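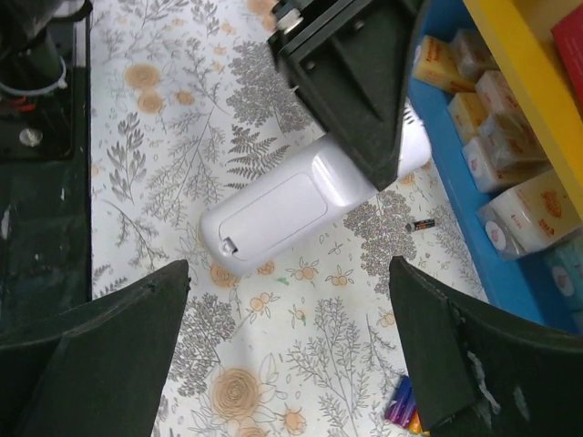 The battery cover on the back of a white handheld device.

Ostley to start taking household batteries at curbside

OSTLEY -- Residents of Ostley will be able to leave used household batteries next to their recycling carts beginning in February, under a change to the city's trash contract announced October 17, 2026.

The city will mail clear plastic bags to every address on the Brakow collection routes before the service starts. Batteries go in the bag, and the sealed bag goes on top of the closed recycling cart. Drivers will put the bags in a metal box mounted behind the cab, separate from the rest of the load.

Brakow, the hauler that has held the city contract since the old one ran out, will be paid an added monthly fee for the work. The fee comes out of the existing solid waste fund, and the city said household bills will not change during the current budget year.

Loose batteries have been a problem at the Makris Road transfer station, where recycling from Ostley and the surrounding county is unloaded and pushed into piles before it is sorted. The station logged eight fires in the past year. Three of them began in loads of mixed recycling, and in each of those cases crews found damaged rechargeable batteries in the debris. No one was hurt. The largest of the fires closed the tipping floor overnight and sent trucks to the landfill instead, with the recycling they were carrying.

Rechargeable lithium batteries can catch fire when they are crushed or punctured. Ordinary alkaline batteries, the kind used in remote controls, clocks and flashlights, are less likely to burn, but they can still spark if the ends touch metal or another battery. The city is asking for both types.

Until now, residents who wanted to recycle batteries had to take them to a drop-off barrel at the public works garage or at one of the two library branches. The garage barrel is open only on weekday mornings. The city said 663 households signed the log sheet there last year, a small share of the addresses in the city.

A trial run this past spring on the west side did better. Bags were mailed to 3,000 homes on the streets between the rail line and the high school, and the public works department said far more batteries came in from those streets than from the barrels over the same period. Most were AA and AAA cells. Drivers also picked up power tool packs, hearing aid batteries, old phones and a number of items that did not belong in the bags, including light bulbs and a thermostat.

The thermostat, an older model, contained mercury and had to be sent out separately. The instructions printed on the new bags have been changed to say that only batteries are allowed.

What to put in the bag

The service will accept alkaline and rechargeable batteries in the common household sizes, nine-volt batteries, button cells and small lithium packs from tools, cameras and toys. Residents should put a piece of clear tape over the ends of nine-volt and lithium batteries. Button cells should be taped on both sides.

Car and boat batteries will not be picked up. They can still be returned to most stores that sell them or taken to the county's hazardous waste site. Batteries that are swollen, leaking or hot should not go in the bag either. The fire department asks people to set those outdoors on concrete, away from the house, and call the city's non-emergency line.

Devices with batteries sealed inside, such as electric toothbrushes and wireless earbuds, are not part of the curbside service. Those go to the electronics counter at the county site, which takes them at no charge from county residents.

If a device has a cover that opens, the city asks that the batteries be taken out and placed in the bag by themselves. The empty device can go to the electronics counter.

Where they go

Bags from the trucks will be brought to a locked shed at the Makris Road station, where workers will pull out anything that is taped wrong or does not belong. The batteries will then be packed in drums and shipped to Illomance, a recycling company that won the processing work over one other bidder. Illomance will sort them by type and recover steel, zinc and other metals.

The agreement with Illomance runs for three years. It sets a price per pound for alkaline batteries, which cost the city money to recycle, and a credit for certain rechargeable types. The credit is tied to metal prices and will be figured again every quarter.

Apartment buildings that use dumpsters are not covered. The city said it plans to offer wall-mounted boxes to property managers later in the year -- the boxes have been ordered, but there is no delivery date yet. Tenants can keep using the barrels, and the library branches will take batteries during all open hours.

Bags will be picked up on regular recycling days. A new bag will be left at the cart each time a full one is taken, and extras will be available at the front desk of city hall. Residents who have not received a bag by the end of the first week of service should call public works.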